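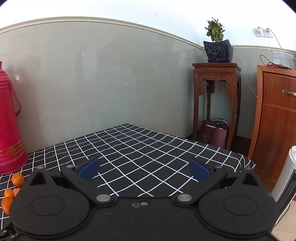 Welcome to the tablecloth page, which I have been promising to put together ever since the August get-together at Presport, when so many of you asked what I had on my tables and I waved my hands around and didn't really answer. I sew and hem table coverings at home, mostly for friends and for the little tea mornings we hold in the Vavbridge hall, and over time I've become a bit of a bore on the subject of checks and grids (my sister will tell you so if you let her). The black cloth with the thin white lines is the one I get asked for most. I like it laid so that the lines cross on the diagonal and make dark squares all the way to the far corner, and I like it even better with something bright standing on or near it, the way the tall crimson-red flask does with its red handle. Black and white will put up with any color you throw at it! You'll also see that it ripples and folds where it goes over the rounded corner, and that the lines bend a little wherever there is a wrinkle. I used to chase every one of those wrinkles with a steam iron before company came. I've stopped doing that, and the tea tastes the same.

I've added some notes to go with the gallery, a line or two for each of the things people wanted to know. Some of them got longer than a line or two, so do skip around as you please.

The fabric
A plain woven cotton, medium weight, bought off the roll at Zou, the remnant shop behind the bus station. I went in for buttons. The roll had been marked down twice, and I came home with enough for 2 cloths and a pile of napkins, and no buttons.

The grid
A thin line is much kinder than a thick one if your table has rounded corners. With a thick stripe the eye goes straight to the place where it bends, and you find yourself tugging at it all through lunch. With a thin line you can let it wander.

The drop
I leave 9 inches hanging on each side. My mother's tables always had the cloth nearly down to the floor, very grand, and every child in the family has at some point stood up with it tucked into a waistband. Nine inches is plenty for a kitchen table and it keeps clear of your knees.

The corners
For a rounded corner I don't cut the cloth to match. I leave it square and let the extra fall in folds. If you do want it fitted, draw around the table edge with chalk from underneath (you'll need a patient helper and an old sheet on the floor), then add your hem allowance before you go anywhere near it with the scissors.

The hem
A narrow double-turned hem, pressed first and stitched in black thread. White thread would pick up the lines nicely, but it also picks up every wobble I make, and my machine and I are neither of us young.

Washing
Cool wash, inside out, on its own the first time. Black cotton gives up a surprising amount of color in that first wash, as a certain cream cardigan of mine could tell you. Line dry in the shade if you have any. For candle wax, let it harden, lift off what you can with a blunt knife, then press what's left between two sheets of brown paper.

Flasks and hot things
A cloth is only a cloth, and heat goes right through it. I put a folded towel or a cork mat underneath anything hot if the table is one I care about. At the hall we have a pad that runs the whole length of the serving table, sewn from old blankets, ugly as anything, and you'd never know it was there.

Napkins to match
I cut mine 16 inches square for everyday use and a touch bigger for holidays. Cutting along the printed lines makes the job go quickly, and it is the nearest I ever get to a straight edge.

If you'd like the measurements for your own table written out properly, leave me a note at the hall with the length, the width and the drop you have in mind, and please say whether the corners are square or round. I'm usually there until 2 in the afternoon. The napkin pattern is in the blue folder by the coat hooks, and do put it back when you've copied it.

Rakiya Eze
Vavbridge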